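4. Folding Trials in the Student Project

The course gave each team one semester to make a two-arm robot handle clothes that come straight from a pile. Our team chose a single teal-green garment for most of the trials, so that changes in the result would come from the program and from the operator. The setup for this part of the work is given in Figure 4.

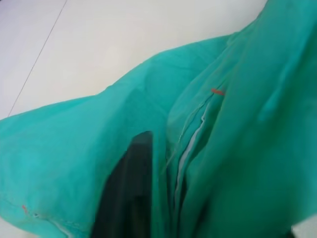
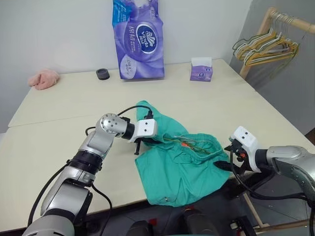

Figure 4. The teal-green garment on the work table: close view from the wrist camera (first) and view from the head camera with both arms (second).

I-hsuan Ko
Student Robotics Course, Wolo Technical College
Correspondence to the author through the course office

4.1 Procedure

Each trial began with the garment dropped on the table from a low height. The operator then guided both arms to take hold of the cloth, pull it open and make the first fold. We recorded 69 trials in this way. A trial was stopped when the first fold was finished or when 30 seconds had passed without progress. The recordings were sorted on Thursday afternoons in Pliro, the labeling program which the course provides, and each one was checked by a second student.

4.2 Difficulties with the first grasp

The most frequent mistake was made at the beginning. When the cloth is bunched, the head camera gives a good idea of where the garment lies on the table, but it is hard to judge from it how many layers are between the fingers. The wrist camera is closer, and folds which look like one surface from the head become separate. However, one finger can be partly hidden by the cloth in this view, as in the first picture of Figure 4, and the operator must guess the depth of the tip.

For this reason we added a short pause before closing the gripper. During the pause the operator compares the two views and may correct the height by 3 mm. The step was proposed by the Kwok team, who had met the same problem with towels. Beginners accepted it easily. Operators with more practice often skipped it, and we did not find a good way to enforce it.

The seam between the table panels was a smaller trouble. We marked trials where a finger touched it and kept them in the set, with a separate label.

Share 2 | Comments 0
Contact | © Stornus Student Papers | Back to top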